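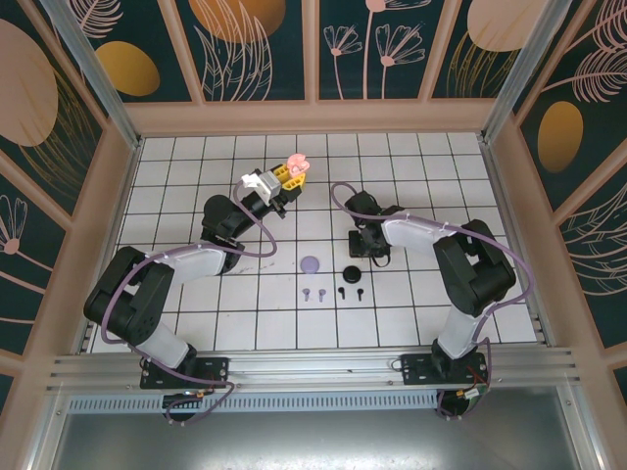

Section 4. Planner set-up and first sort run. Do this after the arms are homed and section 3 is signed off, not before. Tarnoten plans both arms as one system, so a mistake in the left arm's limits will show up as odd behaviour in the right, and you can lose a whole afternoon to it. Cell model first, then perception, then the grasp list, then a slow run. For the first layout keep it simple: one disc and two pegs in lavender, the same in black, all out on the tiles between the arms, and let one arm hold the pink piece while the other has an empty gripper. Gives you a held object and a free arm in the same plan, and most config faults turn up there.

Before you start

Tarnoten installed on the cell PC, service running.
Manalo (the vision node) installed, camera calibrated as in section 3.
Both arms homed. Grippers answer open and close from the panel.
Stop button in reach. Tested today, not last week.

CAUTION: The stop button cuts drive power. Arms may sag before the brakes bite. Keep hands off the tiles when you test it.

4.1 Load the cell model

1. Open Tarnoten, go to Cell, then Import.
2. Pick the cell file that came with your Hutbridge set-up. Not the demo one. The demo one has no side walls in it and the planner will happily go straight through them.
3. Check the rail is at the front of the model and both bases sit on it. If the model is mirrored, tick Flip X and import again.
4. Set Wall margin to 2 cm. Smaller works but the elbows get close at full reach.
5. Save. Restart the service. It does not pick up a new cell file live, whatever the message says.

Note: cables are not in the model. The planner only knows the links. Each arm has a cable loop that swings out past the elbow, so switch on Cable padding for links 3 and 4 on both arms. It's off by default. This was raised with Brian Kioko and should be on by default in a later release.

4.2 Check perception

1. Start Manalo. Wait for the green dot.
2. Clear the arms back to Park so they don't hide the tiles.
3. Put out the pieces. Leave a finger's gap between them, touching pieces get merged into one blob.
4. Press Detect once. Each piece should get one outline and one label.
5. Move a disc by hand, press Detect again. Outline should follow. If it stays where it was you are looking at a cached frame, see 4.6.

Note on the tiles. White with dark grout lines, and the lines are a pain. Manalo fits the grid first and takes it out before looking for pieces, so a small black peg lying across a line can lose part of its outline. Stand pegs up for the first runs. Wipe the tiles too, dark smudges near a piece sometimes come back as "unknown".

Note on the walls. Printed panels are masked out in the cell file. If you swap a panel the mask still holds, it goes by position and not by colour. If you see detections up on the wall, the mask didn't load. Go back to 4.1 step 5.

4.3 Grasp list

1. Open Grasps. You need an entry for each shape: disc, peg, and the held piece.
2. Peg: top-down, fingers closing under the wide head. Grip force 2 to begin with.
3. Disc: top-down, across the diameter. Same force.
4. Held piece: tick Attached when closed. This is the one people forget. Without it the planner thinks the gripper is empty and will plan a path that clips the piece on whatever is underneath.
5. Save as a new list. Don't overwrite the default, you'll want it back.

CAUTION: Never change the force value while a gripper is holding something. It opens for an instant when the value is written.

4.4 Planning settings

Use these for the first run. Change them later one at a time.

Planner: joint (both arms)
Planning time: 200 ms
Max attempts: 100
Speed: slow
Arm to arm clearance: on
Seed: 762

The seed is fixed so that you get the same path for the same layout, which makes faults much easier to find. Set it back to random when your done.

If planning fails at 200 ms do not just raise the time. Look at the start state first. Nine times in ten an arm is already inside the wall margin or the clearance zone of the other arm, and no amount of time will fix that.

4.5 First run

1. Arms to Park. Detect. Check labels.
2. Choose Sort by colour from the task list.
3. Press Plan. Not Run. Watch the ghost arms on screen all the way through, both of them.
4. Look for: elbows swinging towards the side walls, wrists crossing over the middle, the held piece dragging low over the discs.
5. Happy with it? Press Step. It runs one move and waits.
6. Step through to the end. Thumb on the stop button.
7. Only then try Run, still on slow.

Note: left arm has priority by default. If both want the middle the right one holds its position until the left is clear. Looks like a hang. Give it a moment before you restart anything. To swap, Settings, Arms, Priority.

CAUTION: Hold is not Stop. An arm on Hold has power and will move again on its own when the path is free.

4.6 If something is off

"No start state": joint readings are stale. Re-home, plan again.
"Attached body missing": held piece was dropped or never ticked. See 4.3 step 4.
Outlines don't move: restart Manalo, then Tarnoten. In that order.
Both discs labelled black: exposure too low. Put it back on auto, Detect, lock it again.
Path is fine on screen, arm stops part way: usualy cable padding. Check the cable isn't snagged, then check the setting.
Gripper closes beside the peg: calibration. Back to section 3, sorry.

Logs go to the Truneck folder on the cell PC. Send the whole folder when you report a fault, the planner log on its own doesn't show what the camera node was doing. Put the seed in the message.

Section 5 covers writing your own tasks.

Revised May 2024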